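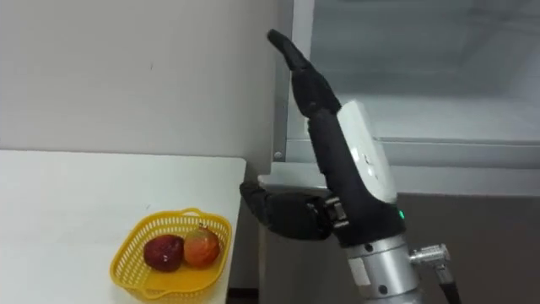 September, 7 p.m. Drip logger back from the lower passage at Clotov, muddy but alive. It has 1,000 readings on it, which is more than I managed in my own notes. Typed them up beside the yellow basket with the two pieces of fruit in it, my supper if the spreadsheet wins. Three readings are nonsense. The Kiron probe says the stream ran uphill – I doubt it.
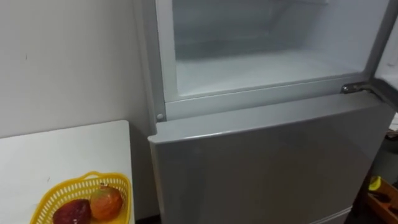 Left to do: swap the probe for the Tetard one, re-tape the survey leg past the Fodor squeeze, and find whoever wrote "3 m, maybe" on the old sketch. Possibly me.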